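Progress report to the Pisharody Fund
Pretend kitchen and market corner, Clanderden Family Room
18 Jul 2023
From: Yamuna Unnithan

Hello again, and thanks for the kind note after the last report. I promised this one would be shorter and it probably won't be, so get yourself a coffee.

The big news first: the play kitchen is open! We had the shelves up by the middle of June, and the first families were in the same week. You'll remember that the old corner was a couple of crates and a cash register with no drawer, and that the kids loved it anyway. What they have now is a proper little market on one side and a kitchen on the other, with enough space between them for a three-year-old to push a shopping cart without running over anybody's toes (mostly).

Money. The grant was for $400 toward play food, dishes and storage, and I have spent all but $13 of it. The biggest chunk went to Nalero for the food sets, and the rest was bins, labels and a second lot of cups and plates. The Nalero order came in two boxes, and the second one took forever. I called them a couple of times and they were perfectly nice, but it still didn't show up until after we opened, so for a little while our market sold only fruit and one very popular loaf of bread. Receipts are in the envelope with the signed form. I'd like to hold on to the $13 for replacement labels if that's okay with you - the first ones are already peeling where the kids pick at them.

What's working: the shopping lists. I drew up picture lists, seven of them, each one with a handful of things to find and bring back to the kitchen. My thinking was that the younger kids would match pictures and the older ones would read the words underneath. That does happen, but the part I didn't plan on is how much the grown-ups talk while it's going on. One grandmother went through the whole vegetable bin with her grandson in two languages and then taught the rest of us the words for eggplant. I've asked her to write them down so I can put them on the bins. We have three home languages on the labels at the moment and I'd love to add more by the fall.

The parent cooking talks have been slower. I ran two in June, and the turnout was fine for the first and pretty thin for the second. People told me that the late afternoon slot lands right on top of supper, and they're right, so I'm moving the next ones to mid-morning and we'll see. The handout from the first talk (one pot, whatever vegetables you've got) keeps disappearing from the rack, so somebody is cooking it.

Storage is the thing I'd most like help with. We bought the Stimano bins because they stack, and they do stack, but the lids are stiff and small hands can't get them off. I've taken the lids off the bottom row and left them on up top, where only adults reach. It looks a bit untidy and it's been fine. If there's any money in the next round, I would put it into open trays. I've also moved the bins with the dishes away from the bins with the food, which makes cleanup go faster. Before that everything got dumped in together and I spent my evenings fishing spoons out from under the lettuce.

Cleaning goes like this: everything that's been in a mouth goes in the tub by the sink, and the whole lot gets washed at the end of the week, with a quick wipe in between. The plastic pieces come through it very well. The felt ones don't, and I wouldn't buy felt again for this age group. Two of the felt tomatoes have gone sort of gray and I've retired them.

Next up, between now and the next report: more picture lists, the new talk times, the extra languages, and a "soup day" where each family picks the vegetables for a pretend pot and then takes home the real recipe. I'm excited about that one.

The vegetables for soup day are mostly chosen, and I went for shapes and colors that the little ones can tell apart without any help from us. The red chili and the orange carrot are both long and pointy, so they make a good pair for talking about what's the same and what's different, and the yellow bell pepper is nice and round next to them. The carrot still has its green leafy top, which should be handy for the "where does it grow" question. I'd like the pale blue-green cup with the little handle to be our soup cup - it has flat sides all the way around, and a child can feel the corners while we talk about shapes. I still need to pick an onion and a potato, and then the soup list can go to the printer.
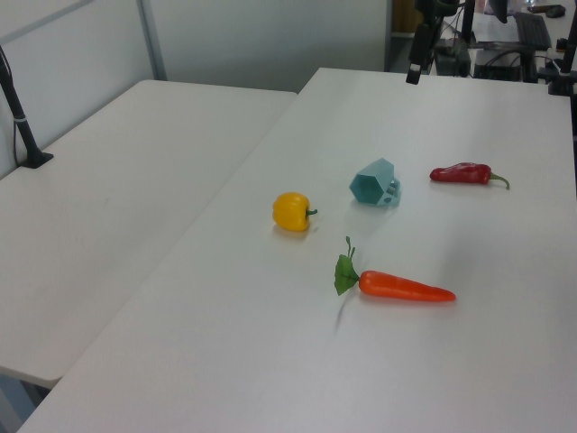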